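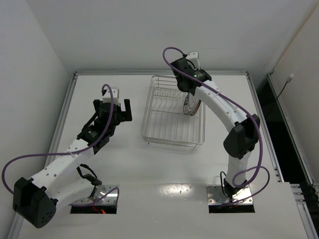

21 Jan 2022, rack bench

Long one today, so get a coffee first. I've been promising Elli a proper write-up of the release problem since December, and I'd sooner do it while it's all still in my head than try to piece it together from the back of an envelope next week.

For anyone coming to this cold: the Dalby policy is the one we train on teleoperated demos, both arms in the loop, and the Skatley policy is the same network with the action chunk made shorter. Dalby predicts a long stretch of motion and plays it through before it looks again. Skatley looks much more often. Everything else is the same, down to the 347 demos we trained on (I threw out the ones where I fumbled the plate, and I'm sorry to say most of those were mine).

What I wanted to know was whether the plates lean because we let go too early, or because the plate never got all the way down between the wires in the first place. I had been quite sure it was the first. Birdie had been quite sure it was the second, and had been very nice about it for weeks. 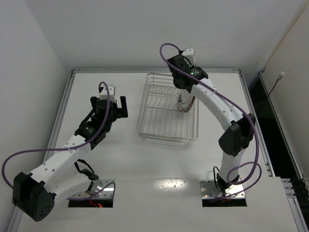 So I split the insertion into three phases in the log: approach, lower, release. The approach is fine under both policies, really lovely in fact, and I could watch it all afternoon. The lowering is where they part ways. Dalby commits to a depth while the plate is still above the rack, and if the rim touches a wire on the way in, the rest of the chunk has no idea that happened. The arm finishes its little dance at the wrong height and opens the fingers right on schedule. Skatley catches the touch, stops, wiggles a bit and carries on down.

Numbers, with the rack in its usual spot and the plate started from the same pose each time:

- Dalby: 14 trials, 8 seated
- Skatley: 14 trials, 13 seated

The one Skatley miss was a funny one. It got the plate down nicely and then just sat there holding it, and the episode ran out at 1000 steps with the fingers still closed. I've marked it as a miss because a plate you won't let go of isn't a plate in a rack, but I did go back and forth on it over lunch.

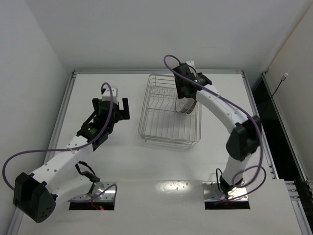

Birdie Haddad: I'd count the timeout separately, please! A plate that's down and never released is a different failure from a plate that's crooked, and if we lump them together we'll end up tuning the wrong thing. Also, did you check whether the shorter chunk makes the release hesitate in general? I'd bet a sandwich the pause before opening is longer in all of them.

Fair point, and I owe her the sandwich. I went back through the gripper log and the pause before opening is longer under Skatley in every single trial, the timeout only being the worst of them. My guess is that the demos themselves are to blame. When I'm driving the arm I hold still for a moment before I open, just to be sure, and during that moment nothing in the observation changes. A long chunk rolls straight through the pause. A short chunk keeps arriving at the same picture and keeps deciding to wait a bit more. Timeout now has its own column in the sheet.

Elli Rantala wondered if we could trim the still frames out of the demos before training, the way she did for the Doucet drawer task. I think it's worth trying, though I'd like to keep a few of them in, as I have a feeling the wait is also where the arm settles. 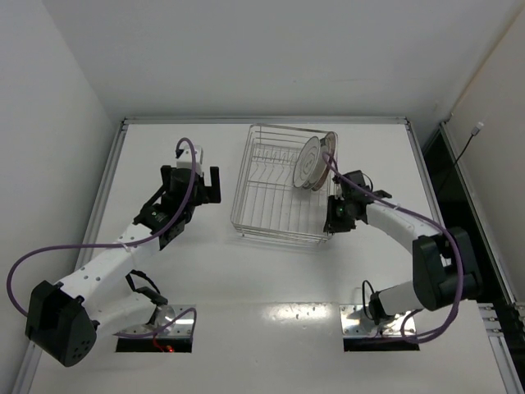 The other thing I keep coming back to is the second plate. All the trials above are first plates only. With one already standing in the rack, the next one has a neighbor to bump, and the gripper has less space to open in. I haven't scored any of that yet and don't want to guess at it here, but I'd like the scoring rule written down before we start, so we aren't arguing afterward over whether a nudged neighbor counts. My vote is that it counts if the neighbor leaves its slot and not otherwise. Birdie, shout if you disagree.

Left to do:

- [ ] retrain Skatley with the still frames trimmed, same seed
- [ ] try a middle chunk length, between the two
- [ ] write the two-plate rule on the first page of this notebook
- [ ] move the gripper log over to Skeretti so Elli can read it from her desk
- [ ] sandwich (Birdie, no mustard)

Checkpoints for both policies are in the usual folder. I've left the Dalby one in place even though it lost, so please don't tidy it away, I want it for the middle-chunk comparison.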